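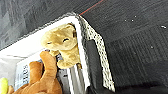

Plovetti Compact Heat Press: eight months on

Reviewed by Juwita Jugah, 10/06/2026

I bought the Plovetti in November to replace a household iron I'd been using for transfers and fusible interfacing. I make tote bags, aprons and the odd run of tea towels for a market stall, plus name labels for two local netball clubs. Eight months is a bit generous, it's closer to seven, but it has had a lot of use in that time.

What you get

The press itself, a silicone foot rest, a heat pad and a printed manual in four languages. The English section is fine until you get to the error codes, where two of them have the same explanation. The cord is long enough to reach from the power point behind my bench to the front edge with a little slack. I'd have liked another half metre.

It takes 105 seconds to reach the setting I use for cotton. The iron was quicker, but the iron also had hot and cold patches, and I was redoing one tote in every batch. The manual says to let the press sit for a minute after the light goes green. I did this for the first week and then stopped, and I haven't noticed a difference.

Everyday use

The handle is comfortable and stays cool. The buttons are on the top, where your thumb rests, and I have turned the temperature up by accident more than once. There is a lock function. You hold the middle button for three seconds and a small padlock shows on the display. Use it.

Interfacing is where it earns its keep. A full apron bib takes two presses instead of all that shuffling along with the iron, and the edges stay stuck down after washing. I did a test piece with lightweight interfacing on calico and put it through the machine with the towels every week. No bubbling so far.

Vinyl is good too, with one complaint. The plate has a slightly rounded corner, so anything that runs right out to the corner of the design needs a second press. Karthikeyan Amin at the next stall over has the bigger Flernard and doesn't have this problem, but his weighs a fair bit more and he leaves it set up permanently. I have to pack mine away.

The auto shut-off cuts in after ten minutes and can't be changed. If you're weeding vinyl between presses you will come back to a cold plate. I now do all the weeding the night before.
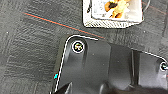 The bench mat and one of my white trays.

Bench setup

You need something under the heat pad. The pad supplied is thin, and on my laminate bench I could feel the warmth coming through after a few shirts. I bought a thicker wool one from Climar and put the Plovetti one away in a drawer. Wool holds a bit of moisture, so I dry it on the back of a chair before it goes away.

Small parts live in trays. Zip pulls, labels and cut letters all end up on the floor otherwise, and vinyl letters stick to socks.

Faults and support

In March the display started flickering when the press was lifted off its foot. I emailed the seller, Subramaniam Sewing Supplies, and a woman called Retno Wuisan got back to me the next morning. She asked for a video, then sent a replacement foot, as it was the contact underneath that had worn. It hasn't flickered since. Postage was covered. The replacement foot is a slightly different grey, if that bothers you.

The non-stick coating has one small scratch, which is my fault for putting it away on top of a pair of snips.

Things I'd change

A longer cord. An adjustable shut-off. A carry case with a zip instead of the drawstring bag, which won't close properly unless the plate is completely cool and the cord is wound the one way it likes. A square corner on the plate, even if it made the whole thing wider.

Is it worth the money?

If you do a few T-shirts a year, your iron will manage. If you sell what you make, I think it pays for itself fairly quickly. I was throwing out blanks before and now I hardly do. For caps, sleeves or anything curved you'll want the mini version. I borrowed one from Fitriani Wijaya for a set of bucket hats and the big one would have been hopeless for that job.

Four out of five. I've taken one off for the shut-off timer and the drawstring bag.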